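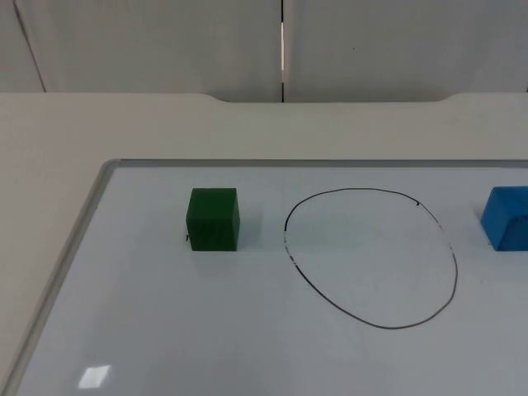

Weißwandtafel, flach auf den Tisch gelegt, mit grünem Würfel und schwarzem Kreis

Weißwandtafel (auch Whiteboard, bei uns in Winderik meistens einfach »die Weiße«) nennt man eine glatte, helle Schreibfläche, auf der man mit trocken abwischbaren Stiften schreibt und zeichnet. Ich pflege die Artikel zu Schul- und Bürosachen in diesem kleinen Lexikon jetzt seit 43 Einträgen, und bei keinem habe ich so gern nebenher herumgekritzelt wie bei diesem!

Aufbau
Die Schreibfläche ist meist lackiertes oder emailliertes Stahlblech, bei billigeren Tafeln auch beschichteter Kunststoff. Email hält länger und lässt sich leichter reinigen, wiegt aber ordentlich (Joar Hovland und ich haben mal eine große in den zweiten Stock getragen, das reicht mir fürs Leben). Drumherum sitzt ein schmaler Rahmen, oft aus Aluminium. Glänzende Flächen wischen sich gut, spiegeln aber jede Deckenlampe.

Verwendung im Liegen
Die meisten hängen ihre Tafel an die Wand, klar. Ich lege kleinere Tafeln lieber auf den Tisch – dann kann man Klötze und andere Dinge daraufstellen und den Platz dafür gleich mit dem Stift markieren. Tuva Lundgren macht das in Midtbø mit Vorschulkindern: Kreis malen, Würfel hinein, Würfel daneben, und schon ist man mitten in »innen« und »außen«. Einen Kreis zeichnet man übrigens am besten aus dem ganzen Arm, dann eiert er weniger.

Stifte und Abrieb
Die Tinte trockener Boardmarker enthält ein Trennmittel, deshalb haftet die Farbe nur lose auf der Fläche. Ein Tuch oder auch bloß ein Ärmel genügt, und aus einem satten Strich werden Striche, Krümel und graue Schlieren. Wer eine Linie länger behalten will, lässt sie erst ein paar Sekunden trocknen und fasst sie danach möglichst nicht an. Dunkle Farben decken am besten, zeigen aber auch jede Lücke. 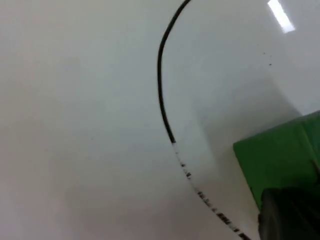
Reinigung
Im Alltag reicht ein trockenes Mikrofasertuch. Bleibt ein Schatten der alten Schrift stehen (man spricht von Geisterbildern), hilft etwas Tafelreiniger oder ein Spritzer Isopropanol auf dem Tuch. Scheuermilch bitte nicht, die macht die Oberfläche rau, und danach setzt sich die Farbe erst recht fest. Bei versehentlich benutztem Permanentmarker male ich mit dem Boardmarker darüber und wische beides zusammen weg – klappt auf meiner Tafel fast immer.

Siehe auch
Boardmarker
Tafelschwamm
Flipchart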